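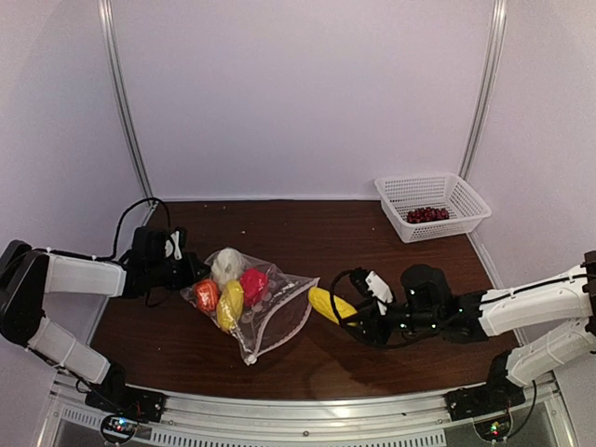
Search this site Search Go

Print this article | E-mail to a friend

Rules for small arms: how one workshop wrote its house standard

13/09/2023
By Kristóf Gulyás

The first version of the rules at Nellero had one sentence. It said that people must be careful near the arms. It hung on the wall for a long time, and everyone agreed with it, and it did not help with any decision that people had to make during a working day.

The present version has seven pages. I asked to read it because I had heard from two other workshops, Rikier and Ukero, that they were copying parts of it. Nellero is a small company that teaches pairs of light robot arms to handle household things and food shapes: to put a fruit in a bag, to take it out again, to move it to a basket. The arms are not strong. This is exactly the reason why the rules were missing for so long.

In a car factory, the big arm stands behind a fence, and when the gate opens, the arm stops. The general safety standards for industrial robots were made with such machines in mind, and a worker there learns the rules before he sees the robot. A table-size arm arrives in a cardboard box. It is put on a bench by a person who was hired to write software, and after one hour it moves. The person puts a hand under the gripper to correct the position of a lemon. Usually nothing happens.

"We had a pinched finger in June, and it was not serious," says Janevski, who leads the cell work and who is called by his family name by the whole company. "But when we sat down to write what went wrong, we could not say which rule was broken. There was no rule."

He decided to start with the risk assessment, which many small teams leave for the end. The important point, he told me, is that you do not assess the arm. You assess the arm together with its gripper, the object, the table and the task. The same arm with a soft sponge and with a kitchen knife is two different machines. When the gripper is changed, or a new kind of object comes to the table, the assessment must be opened again. At Nellero this takes one page and it must be signed by two persons, one of whom will not operate the cell.

The second part of the document is about two arms that share one table. Here I found the text most useful. Most of the advice for beginners is about one arm and one person. With two arms there is a middle zone that both can reach, and the gap between them can close from both sides. The house rule says that no hand enters the middle zone while either arm has power to its motors. A stopped program is not enough, and a gripper that stands open and still is not enough. The operator must press the stop, look at the state of both arms, and only then reach in.

Some of the operators did not like this rule. Rearranging a bag and a banana takes a few seconds, and the stop and restart takes longer than the rearranging. Janevski measured nothing and did not argue about the time. He changed the work so that fewer resets are needed. Spare objects now wait in a basket on the table, away from the middle, and when it is possible the arms themselves bring the objects back to the start position.

There is a chapter on objects, too. Artificial fruit and vegetables are preferred for long sessions, as real ones leak and get soft, and their weight changes. But the rule asks that each report says clearly if the produce was artificial. A success with a plastic pepper says little about a ripe tomato, and a customer who reads the results has a right to know it. Bags with a drawstring have their own paragraph. A string can go around a finger of the gripper, and then the arm pulls something that the program does not know about. Before each session the operator puts the string flat and checks that it does not lie over a cable.

Cables are, in fact, the most frequent word in the document. A cable at the wrist needs a loop so that the joint can turn, but a loop can also catch on things. The rule is to move the arm slowly by hand through its full reach, and to look at the loop in the far positions, where it is pulled, and in the near positions, where it hangs lowest. This is repeated after every 10 hours of operation. Open circuit boards must be kept away from liquids, and drinks are not allowed on the same bench. I was told that this last rule is the only one that was ever discussed loudly.

The speed rule is short. Every new program runs first at the lowest speed, with one person at the stop button who has no other duty. This person does not hold a notebook or a phone. After 4 clean runs the speed may be raised by one step.

I asked how one knows that such rules are followed. The log is kept on paper next to the cell, and it had 700 lines when I visited. Many of them are boring, as they should be – date, initials, gripper, object, speed. Some have a remark. "String caught, stopped." "Wrist loop too long, tied again." Each remark is read at the next team meeting, and if the same remark comes back, the rule behind it is rewritten.

Rikier has taken the chapter on cables without changes. Ukero wanted the two-arm rule but works with one arm for now, so they have kept it in a drawer for the second one, which is ordered. Janevski sends the file to anybody who asks. He requests only that they do their own risk assessment and do not copy his, because their table will be different – and he will not send that page even if they ask twice.

Print this article | E-mail to a friend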